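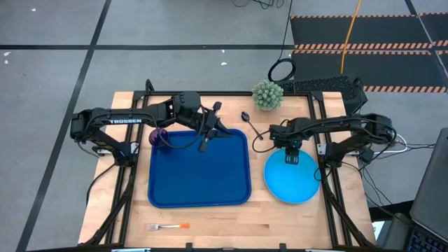

Two-arm table with tray, plate, cup, spoon and fork.

Setting and clearing with two arms: notes on object placement

These tips apply to a fixed table with one arm at each side and a shared work surface between them. They come from the tableware trials at the Gadstead workshop, where the same set of household items was used throughout. The trials compared two ways of collecting demonstrations for a clearing task: fixed starting positions, and starting positions changed before every run. Both sets were used to train the same policy, here called Litar, with no change to its settings.

Result in short

Each version was given 70 test runs. Start positions were drawn from a printed list that neither training set had used. The version trained on varied positions finished more runs, and the gap was widest for the fork and the spoon. For the plate there was little to choose between them. Total training material was 3,000 demonstrations, split evenly.

Laying out the table

Put the tray down first. It takes the most room and decides what each arm can reach. Keep it square to the table edge for the first batch, then turn it a little between runs once the operators are used to the task.

Leave a clear strip between tray and plate. When the two rims touch, both grippers end up working in the same place and one has to wait. Waiting is recorded along with everything else, and Litar learned to pause even when the way was clear.

Cutlery goes on bare wood. A fork lying against the tray rim cannot be picked up by the middle of the handle without the fingers striking the rim. Place it at least one finger width away.

Point handles in different directions. In the fixed set the fork handle always pointed the same way, and the policy closed on the tines when the fork was turned round.

Use colours that stand apart from the wood. Clear and see-through cups are harder to locate than solid ones. Include them, but not in the first batch.

Picking up flat items

A plate should be gripped at the rim with one finger above and one below. Lowering the fingers straight on to the middle gives nothing to hold. If the rim is too low to get under, slide the plate to the table edge first. The slide must be done the same way by all operators. In the Man batch (the manual one, moved by hand through the leader arms) two different slides were recorded, and those runs were set aside.

Trays need both arms. Close both grippers before lifting either side. Lift slowly. A loose cup will travel along a tilted tray, so take the cup out first and record that as its own step.

Spoons: approach across the handle. The bowl end rocks when touched and turns the spoon out of line.

Cables and surroundings

Check that arm cables clear the work surface through the full reach, including the lowest position of the elbow. A loop that hangs over the tray will brush small items.

Plants and other items at the back of the table may stay there. They were left in for half of the runs in each set and made no difference that could be measured. Do not move them during a run.

Keep the laptop off the table. Key presses can be felt by the wrist sensors on the lighter frames.

Fix the table to a marked floor position. After a move to Rulville the table stood 18 mm from its old place relative to the overhead camera, and the first day of runs had to be repeated.

Counting a run

A run counts as finished when every listed item is in the tray and both grippers are open. An item dropped from any height is a failure, even if it lands in the right place. An item nudged and then picked up is allowed.

Stop the run at 107 seconds. Longer runs were nearly always one arm repeating the same missed grip.

Write down the failed item at once. Reading it back from the video takes longer and the fork and spoon are easily confused at low resolution.

Cleaning

Wipe the gripper fingers at the end of each session with a damp cloth and let them dry open. Do not use oil on the table between batches. It changes how far the plate slides, and results from before and after cannot be compared.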